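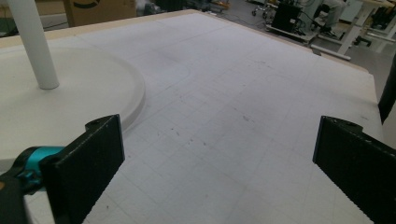

Cleaning a White Gridded Work Table (and Keeping the Grid)

I was against the white table from the start. White shows everything, the grid looked like something that would be gone in a year, and the wood edge strip seemed designed to collect crumbs. I still think I was mostly right. But the table is here, it gets used every day, and I've had to learn how to clean it without wiping off the gray lines we bought it for.

Most advice you'll find on this is one of two kinds. The first says to use a miracle sponge on everything. The second says to use nothing but warm water and love. The first will take your grid off and the second won't shift a scuff. What follows is what I do now, for a matte white top with thin gray lines and a wood edge. If your top is glossy, glass or bare wood, go find another page.

What you need

Two soft cotton cloths, one for wet and one for dry
A bowl of lukewarm water
Plain dish soap, a few drops
A white vinyl eraser, the kind sold for drawing
A soft brush, an old paintbrush is fine
A hard pencil and a long metal ruler, for the repair section

That's all of it. I have tried Dirka surface spray, which costs four times what dish soap does and claims to "restore matte finishes." I don't know how a spray could restore a finish. On my table it left a faint shine in one patch that took three washes to dull down again. I've also tried the Tivberg cleaning paste, which is gritty between the fingers, and anything gritty between the fingers is sandpaper. Same goes for the people online who recommend going over a matte white top with 1000 grit paper "very lightly." Please don't.

Step 1. Find out what your grid is made of

Do this before any soap goes near it. Pick a square in a corner you never look at. Rub one line with a dry cloth, ten strokes. Then rub the next line with a damp cloth, and the one after that with the eraser.

If the dry cloth takes it off, you have pencil or chalk and should think about whether you want to clean that table at all. If only the eraser takes it off, you can wash with water but the eraser stays away from the lines. If nothing touches it, lucky you, it's printed or it's under the surface.

Sellers will tell you the grid is permanent. The word doesn't seem to mean much. Test it anyway.

Step 2. Brush first

Brush the loose stuff toward the nearest edge, working from the middle out. Don't blow on it and don't start with a wet cloth. Little dark specks are often just dust or bits of whatever you were cutting, and half of them will leave with the brush. If you wet them first they smear, and then you have a gray comma where there used to be a dot.

Run the brush along the inside of the wood strip too. Crumbs.

Step 3. Move the heavy things, and mark them if you care

Lamps and stands with a wide round base are the worst for this kind of table. Grit gets underneath, somebody gives the pole a nudge to get it out of the way, and the base grinds a crescent into the white. Lift it straight up, with one hand low on the pole and the other under the base, and wipe the underside before it goes back.

If a thing has to return to the same spot, draw a light pencil arc along part of its base before you lift it. A full circle is overkill and twice as much to rub out later. Esperanza Ostrowski, who shares the table with me, says you should just count squares from the edge and write it down. That works for square things. I have yet to see anybody place a round base properly by counting squares, and I include her.

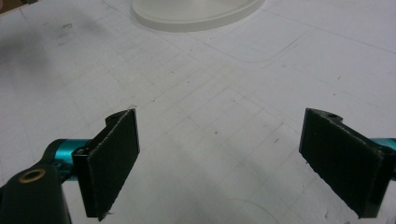
Step 4. Wash, barely

Dip the cloth, wring it until it stops dripping, then wring it again. Wipe along the lines in one direction, then across in the other. No circles. Circles feel thorough, and they push dirt into the squares you've already done.

Use soap on the first pass only. Go over the whole top again with plain water, then dry it with the second cloth right away. Keep the wet cloth an inch or so back from the wood strip and do the strip by itself with the driest corner you have. I've been told that sealed edges don't mind water. Maybe. The seam between the strip and the top is where I'd expect trouble, sealed or otherwise.

Step 5. The marks that are left

Now you can see what you're dealing with. Go through the leftovers one at a time.

Specks. Touch each with a fingernail. If it's raised, lift it with the edge of an old plastic card held nearly flat. If it's level with the surface, it's probably a stain or a pit and you should leave it alone.

Scuffs. Eraser, short strokes, always inside a square and never across a line. Brush the crumbs off as you go. Black scuffs from rubber feet come up well. Scuffs from metal sometimes do and sometimes don't.

Old pencil. Same eraser, lighter hand. If an outline crosses the grid, rub it out square by square and stop short of each line. You'll be left with tiny ticks where it crosses, and I live with mine.

Dents and scratches. There is no cleaning method for these. A filler called Pryor White gets recommended a lot. I bought a tube and the white wasn't my white, so I swapped a scratch you could see at an angle for a stripe you could see from the door.

Repairing a line

Sooner or later you'll take out a bit of grid. Lay the metal ruler along what's left of the line on both sides of the gap, at least two squares each way, and join it with one pass of a hard pencil. One pass. The original lines are fainter than you think and the urge to go over it again is how you end up with a table that has one important-looking line in it.

Check the spacing before you draw if the gap is long. My table is sold as having perfectly even squares, and when I laid a 21-inch ruler across it they drifted by the width of a pencil line. It's fine for lining up paper and trimming fabric. I wouldn't build a cabinet off it.

Should you put something over it?

Kwan-ho Kwan wrote to ask whether a clear mat would save all this trouble. I tried the Dinard one through most of December. It did keep the scuffs off. It also threw glare straight back from the overhead light, slid whenever I leaned on it, and trapped dust underneath so that I was lifting the whole thing to clean the table anyway. If you cut with a blade every day, get one. Otherwise I'd save the money.

How often

Brush daily if you use it daily. Wash when a cloth wiped over a clean-looking area comes up gray. The leaflet that came with mine says once a week, and also suggests buying the maker's own cleaner, item 642, so weigh that how you like. I wash mine about every third week and leave the eraser work until something annoys me.

Felt pads under anything with a base help a bit. Replace them when they get hard, and check them for grit, or they'll scratch as badly as what they were meant to protect the table from.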